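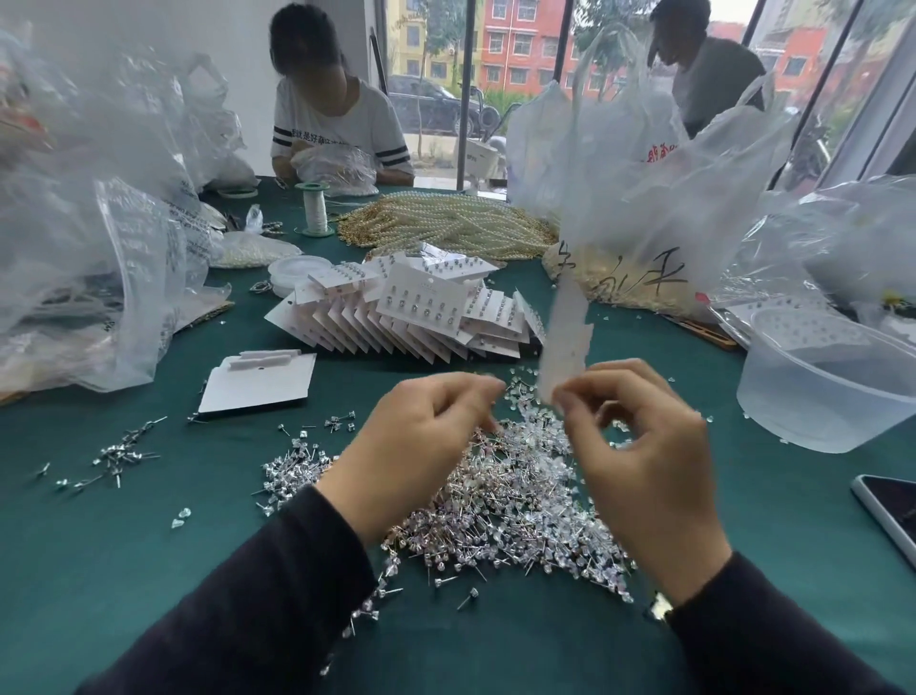 Cabin walk-through for Pilanero flight 677, Lodolitz to Górecki, completed 25th January before boarding. The check covers loose articles, seats and emergency equipment. Loose articles means anything left on the floor or in the seat tracks, down to the size of a stud earring with a crystal setting and a thin metal pin. Bag each find and write the row on the bag.

1. Seat tracks and floor, all rows: PASS
Comment: one coin removed at row 7, left side.

2. Seat belts, 128 seats: PASS
Comment: buckle at 7C stiff but latches. Recheck at Górecki.

3. Life vests under seats: PASS

4. Overhead bins: FAIL
Comment: latch on the row 12 bin does not hold. Bin taped shut and placarded. Kuteck to replace it overnight.

5. Galley carts and brakes: PASS

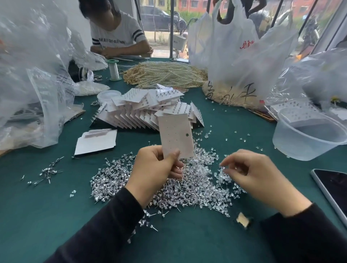
Earring backs, stud posts and a blank display card.

6. Exit lights and floor path lighting: PASS

7. Lavatory smoke detectors: PASS
Comment: aft unit tested twice, horn sounded both times.

Checked by: Halina Makowska
Open items: 4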